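I moved the last of my silver out of the Lendondale vault in January. It was a small holding, 200 ounces in bars, bought in dribs and drabs over 8 years, and I had paid storage on it the whole time without thinking much about it.

What changed was a letter from Maurya, the firm I bought through. They were putting the annual fee up and moving from allocated to pooled storage unless customers wrote back to object. Allocated means particular bars are set aside in your name. Pooled means you have a claim on a share of a larger heap. I had chosen the first on purpose, and the form to keep it was on the back page in small type.

I asked for delivery instead. It took 7 weeks. The first form went missing, the second needed a certified copy of my passport, and then there was a handling charge which I disputed and ended up paying half of.

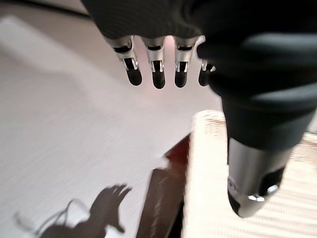 Selling some of it was the next job. I got quotes from Cinine and from a coin shop in Fonville, and the gap between them was bigger than I expected. Cinine quoted closer to spot but took off postage, insurance and a testing fee. The shop quoted lower and paid the same afternoon. People forget that silver is bought in large amounts by industry as well as by savers, for contacts and solder and so on, and that demand moves the price too. The shiny metal on those fingers may be steel or anything else for all I know, and the same goes for bars: a silver colour tells you very little. The shop weighed and tested every one of mine before talking money, and I was glad to see it done in front of me.

I sold roughly a third and kept the rest. The remainder is in a deposit box that costs me £4 a month, with separate insurance. I had to ring the insurer twice to get bullion named on the policy, as the standard wording only covered jewellery and watches.

If you hold metal with a dealer, read the storage terms again when the renewal comes. Mine had changed twice since I signed, and I had only noticed the once. I still have the original agreement in a folder and will scan it when I get the printer working.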